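8번 작업대 운영 경과에 관한 보고

수신: 패티어 운영본부
발신: 딜우드 분류동 야간 담당
작성일: 2021년 9월 19일

1. 보고의 목적

본 보고는 딜우드 분류동 8번 작업대에 로봇 팔 2기가 설치된 이후의 운영 경과를 기술하고, 본부가 요청한 인력 재배치 의견을 제출하기 위하여 작성되었다. 본부 서식의 제4항 ‘기타 특이 사항’은 한 줄로 되어 있으나, 담당자의 판단에 따라 분량을 늘렸음을 미리 밝힌다.

2. 설치 이전의 업무

분류동은 로사노 노선의 역과 차량에서 수거된 유실물을 접수하여 품목별로 나누는 곳이다. 하루 접수량은 약 300건이다. 우산, 장갑, 도시락 가방이 대부분을 차지하고, 나머지는 비닐봉지에 든 채로 들어온다. 봉지는 내용물을 확인하지 않고는 품목을 정할 수 없으므로 별도의 작업대에서 개봉한다. 그곳이 8번 작업대이다.

설치 이전 8번 작업대에는 두 사람이 마주 앉았다. 한 사람이 봉지를 열고 다른 한 사람이 대장에 기록하였다. 개봉하는 사람은 내용물을 소리 내어 말하게 되어 있었다. 열쇠 한 개, 고무줄로 묶은 영수증, 어린이용 양말 한 짝. 기록하는 사람은 들은 대로 적었다. 규정에는 품목만 말하도록 되어 있었으나, 실제로는 그 밖의 말도 오갔다. 양말의 주인이 몇 살쯤 되었겠는지, 영수증에 적힌 식당이 아직 영업을 하는지 따위였다. 이 대화는 대장에 남아 있지 않다.

본 담당자는 그 자리에서 16년간 기록을 맡았다. 개봉을 맡았던 동료는 설치가 결정된 뒤 댄비 창고로 전근하였다. 전근 명령서에는 사유가 ‘업무 효율화’로 기재되어 있다.

3. 설치 이후의 업무

현재 봉지의 개봉은 로봇 팔이 수행하고, 담당자는 칸막이 밖에 앉아 화면을 확인한다. 화면에 품목명이 뜨면 승인 단추를 누르고, 품목명이 비어 있으면 직접 입력한다. 처음 2주 동안은 빈칸이 많았다. 얇은 비닐이 집게에서 미끄러지거나, 봉지째로 투명한 상자에 들어가는 일이 반복되었다. 그때마다 정지 단추를 누르고 칸막이 안으로 손을 넣어 봉지를 제자리에 돌려놓았다.

이후 빈칸은 줄었다. 다만 시간이 더 걸리는 봉지는 여전히 있으며, 그런 봉지 앞에서 두 팔은 집게를 마주한 채 오래 움직이지 않는다. 설치 업체의 안내서에는 이 상태를 ‘대기’로 표기하고 있다. 야간에 이를 지켜보고 있으면 두 사람이 누가 먼저 열지 정하지 못하고 있는 모습과 비슷하다. 담당자는 이 표현이 보고서에 적절하지 않음을 알고 있으나, 달리 적을 말을 찾지 못하였다.

업무량은 감소하였다. 손목의 통증도 감소하였다. 유리 조각이나 상한 음식이 든 봉지에 맨 먼저 손을 넣지 않아도 되는 점은 분명한 개선이며, 전근한 동료도 이 점에는 동의할 것이다. 동료의 오른손 검지에는 그렇게 생긴 흉터가 있다.

4. 기타 특이 사항

9월 초 야간, 화면에 품목명이 비어 있는 봉지가 한 건 있었다. 담당자는 절차에 따라 정지 단추를 누르고 봉지를 꺼내어 개봉하였다. 안에는 주황색 단추 한 개와 접힌 종이가 있었다. 종이에는 연필로 ‘외투에 달 것’이라고 적혀 있었다.

담당자는 내용물을 소리 내어 말하였다. 단추 한 개, 주황색, 구멍 네 개. 쪽지 한 장. 그러고 나서 받아 적는 사람이 없음을 알았다. 칸막이 안의 두 팔은 정지 상태였고 분류동에는 환풍기 소리가 났다. 담당자는 품목란에 ‘단추’라고 입력하고 승인 단추를 눌렀다. 쪽지는 해당하는 품목 분류가 없어 입력하지 못하였다. 현재 담당자의 서랍에 보관 중이며, 본 보고의 제출과 함께 반납한다.

그날 이후 담당자는 화면에 품목명이 뜰 때마다 이를 소리 내어 읽고 있다. 이로 인한 처리 시간의 지연은 없다. 주간 담당자가 교대 시에 이를 듣고 이유를 물었으나 답변하지 못하였다. 며칠 뒤 주간 담당자도 같은 방식으로 읽고 있음을 확인하였다. 우산, 검정. 장갑, 왼손. 교대 시간이 겹치는 동안에는 두 사람이 번갈아 읽는다.

5. 의견

본부는 8번 작업대의 야간 인력을 없애고 화면 확인 업무를 패티어 본부로 통합하는 방안에 대하여 현장의 의견을 물었다. 기술적인 면에서 이의는 없다. 화면은 어디에서나 확인할 수 있고, 봉지가 미끄러졌을 때 손을 넣을 사람은 다른 작업대에서 불러올 수 있다.

다만 통합을 시행하는 경우 다음 사항을 함께 검토하여 주기 바란다. 첫째, 품목 분류에 ‘쪽지’를 추가할 것. 둘째, 대장에 비고란을 되살릴 것. 비고란은 설치와 동시에 폐지되었는데, 종전 대장을 열람한 결과 16년간 비고란에 적힌 글씨의 절반은 담당자의 것이고 절반은 동료의 것이었다. 기록은 본 담당자의 업무였으므로 동료가 언제 그것을 적었는지는 알 수 없다. 대부분은 한두 마디였다. ‘아이 것 같음.’ ‘아직 새것.’ ‘찾으러 올 듯.’

셋째, 본 담당자의 배치에 관하여는 댄비 창고를 희망한다. 댄비에는 아직 작업대에 사람이 마주 앉는 것으로 들었다. 해당 자리가 없을 경우 본부의 결정에 따르겠다.

붙임: 쪽지 1매, 8번 작업대 사진 1매. 끝.
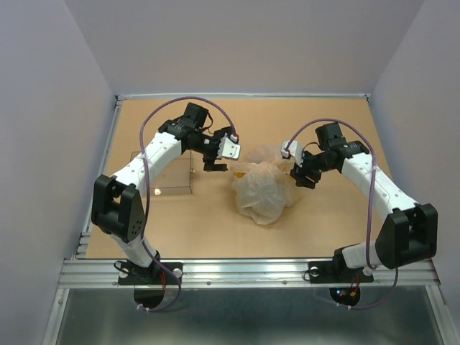
붙임 2. 딜우드 분류동 8번 작업대. 로봇 팔 2기와 비닐봉지, 왼쪽은 투명 상자.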